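The sourdough has finally behaved itself

I've been baking bread at home since April and I am completely hooked. I know, I know, everyone went through this years ago and has moved on to pickling or padel, but I've only just arrived and I'm having a lovely time!

What got me started was the little bakery in Dillville, the one next to the key cutter's. They do a seeded loaf that sells out before 9, and after missing it 3 mornings in a row I stood on the pavement and thought, right, I'll make my own. A week later I had a jar of flour and water on the windowsill that smelled of old trainers. I called it Novska (after a place we once changed trains in, long story) and I fed it every evening like a pet.

The first 4 loaves were bricks. I'm not being modest. One of them went out for the birds and was still there after a night of rain, looking much the same. I'd been far too impatient with the starter, and our kitchen is cold first thing, so the dough just sat and sulked. Moving the bowl into the airing cupboard changed everything.
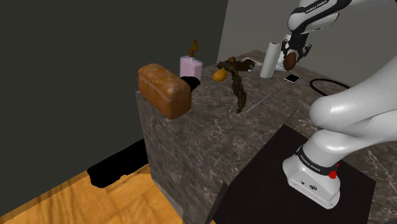 Golden crust with a few little flecks. This is the look I'm after.

The other big change was flour. I'd been using whatever was cheapest, and then I tried a bag of Omton strong white with a couple of spoonfuls of rye mixed in, and the dough felt different in my hands straight away, stretchy and a bit silky. I also stopped kneading so hard. Now I do a few gentle folds, wander off, come back, do a few more. It fits nicely round the washing up and the radio.

My oven dial is more of a suggestion, so I bake for 47 minutes with a tin of hot water on the bottom shelf and take the tin out when the crust starts to colour. That odd number came from forgetting the timer once and getting my best loaf yet, and I daren't change it. 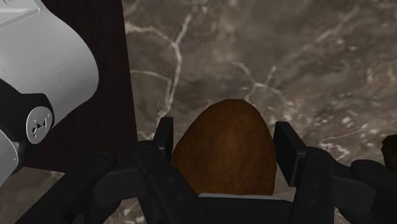

Reddish brown and smooth on top.

Next on the list is a potato bread, which my gran used to make with leftover mash and plenty of black pepper. I've never seen it written down, so it'll be guesswork, but I can remember the taste so clearly (toasted, too much butter, eaten standing up). After that I'd love to try the dark rye they serve at the Rainer café, the one that comes with soup. If you've got a good recipe for either, please leave it in the comments. I've got a fresh bag of flour and a very lively jar to use up!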